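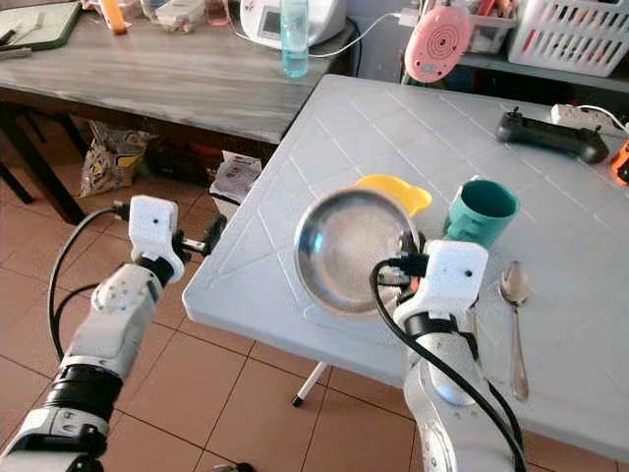

4. Where the post goes

4.1 How I ended up asking about piles

When I started the Skistside interviews I thought I was doing a study about bills. I had a tidy set of questions about who opens them, who pays them and who worries about them, and for the first few visits I marched through the list like someone doing a customer survey. People were very patient with me. But again and again they would answer a question about money by getting up, crossing the room and coming back with a handful of envelopes, and after a while I noticed that I was learning far more from where they had walked to than from anything on my sheet.

So I changed the opening question. Instead of "Who deals with the bills in your home?" I began asking "If a letter came this morning, where is it now?" It is a much easier thing to answer (you only have to look) and it got everybody talking. All 79 households in the final set were asked it in that form. The early visits done with the old question are left out of this section, although I do borrow a remark or two from my notes on them.

The homes were spread across Skistside and Rulldale. I did the Skistside ones and Man-lok Chow did Rulldale, and we swapped recordings at the end of each week so that we could grumble about each other's interviewing. Man-lok leaves much longer silences than I do. I used to find this unbearable to listen to, and then I saw how often the good bit came at the end of one, so I have been trying to copy it ever since, with mixed results.

4.2 Landing, resting and going away

Going through the transcripts, I kept wanting three different words for what people were calling "the pile". A letter lands somewhere, usually close to the door. Then it rests somewhere, sometimes for months. And in some homes (by no means all!) it goes away, into a folder or a drawer or a carrier bag hung on a hook. I'll use landing place, resting place and away place from here on. They aren't elegant but they are close to how people talked.

Landing places were dull, I'm afraid. Doormat, bottom stair, shelf over the radiator. Hardly anyone had an opinion about theirs. One woman in Rulldale had moved house after thirty-odd years and told us that the only thing she hadn't got used to was the letterbox being on the left, but on the whole people looked faintly puzzled to be asked.

Resting places were another matter altogether. People were fond of them, ashamed of them, or at war over them with whoever else lived there. The same surface could be "my desk" to one person and "that heap" to another, and we heard both phrases in one interview, a few seconds apart, from a married couple who went on smiling at each other throughout. The most common resting place by a long way was a table, and by "table" I mean anything from a proper dining table down to something that folds up and is supposed to live in a cupboard.

That last sort interested me a great deal. A folding table is bought for visitors, or for one December, or for a sewing project, and the plan is always to put it away again. Then a few letters go on it. One man explained to me that he couldn't fold his up until he had sorted the papers, and he couldn't sort the papers without somewhere to spread them out, and the only place to spread them out was the table. He wasn't joking, or only a bit. I have gone back to that recording many times, as it seems to me to hold most of what I want to say about resting places: the surface is chosen by accident and then the paper keeps it there.

4.3 Tables that are needed for something else

It would be easy to suppose that paper settles where nothing else happens. Our notes say the opposite. In most homes the letters were on a surface that had to be cleared for meals, homework or ironing, and cleared again the next day. I asked several people why they didn't choose somewhere quieter, and the answer was nearly always some version of "because then I'd forget it". Being in the way is what the pile is for. You have to lift it to eat your tea, and while it's in your hands you see the corner of the council envelope and feel bad, and every so often feeling bad is enough to get it opened.

We asked people to keep a short diary of every time they moved the pile, whether or not they dealt with anything in it. I expected complaints, but the diaries were filled in with real enthusiasm, and we got back 175 usable pages. Of these, 140 recorded a move with nothing opened at all. The paper went from table to chair, chair to table, table to worktop, and home again. I had thought of this as wasted effort until Man-lok pointed out that several diarists had written down what was on top, even though we hadn't asked them to. They were reading the pile as they carried it. I now think of these moves as a kind of light checking, something like glancing at a sleeping child on your way past the door.

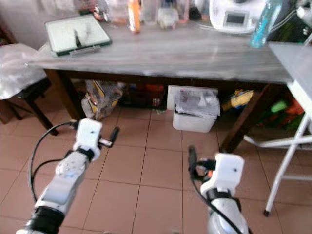
Figure 3. Grey table and beige tiled floor.

Floors came up more than I'd bargained for. Where a room had carpet, people were quite happy to let paper overflow on to it, and would talk about "the floor pile" as a sort of second-class pile for catalogues and old bank statements. On tiles or bare boards they almost never did. When I asked about this I was told that a hard floor is cold, or gets mopped, or that things on it look as if they've been dropped. "If it's on the carpet it's waiting, if it's on the kitchen floor it's rubbish," as one retired bus driver put it to me. I can't claim much on the strength of it, and we didn't record flooring in any careful way, but I'd love somebody to take it further.

4.4 The Kuo folder

I should say something about the one ready-made system that turned up. Kuo, the lettings firm that looks after a good many of the Rulldale flats, gives each new tenant a stiff card folder with printed sections for rent, repairs, power and "other". It's a nice object and everybody we met who'd been given one still had it. What they hadn't done was use the sections. The folder had been turned into a lid. It sat on the pile and kept it flat, and in one flat it kept the cat off as well.

I was all ready to write a rather superior paragraph about this, on the lines of people not wanting to be organised by their landlord. Then I listened again and that isn't what they say. Several tenants told Man-lok they liked the folder and meant to start on it when they had a clear afternoon. The trouble, as far as I can make out, is that a folder with sections asks you to decide what a letter is before you have found out, and a great many letters are two things at once. A letter about a boiler visit that might cost you money is repairs and power and quite possibly rent. Into "other" it goes, and "other" fills up, and then you may as well have a pile.

4.5 Two homes without one

Only 2 of the households had no resting place that either of us could find. Both were in Skistside, so both were my visits. In the first, a young couple opened everything standing up at the front door and photographed it on a phone, and the paper went straight out to the recycling. In the second, an older man living on his own in the lane behind the Mollolau café answered each letter on the day it came, in ink, and kept his copies in shoeboxes labelled by year. He made me a very good cup of tea and asked whether I was behind with my own post. I was, badly.

I don't want to hold up either as the way to do it. The couple had lost a tax letter when the phone was replaced, and were still cross about it. The man with the shoeboxes said he'd had a pile for most of his life and that it had stopped when his wife died, since hers was the only other hand that had ever moved it. I didn't have a follow-up question for that, and for once I managed a silence as long as one of Man-lok's.

4.6 What I couldn't see

A last word about gaps. We only visited people who were willing to let us in, and I'm fairly sure that some of the people who said no did so on account of the very thing we wanted to look at. We also gave notice of our visits, which means that some piles had been straightened for us (a few people owned up to it, and one showed me the cupboard where the rest had been stuffed). So what I've written about the size of piles should be taken gently. I'm on firmer ground with where they were, as even those who had tidied were quick to point out the usual spot. The next section takes up the letters themselves, and in particular the ones that had been opened, read and then put back in their envelopes.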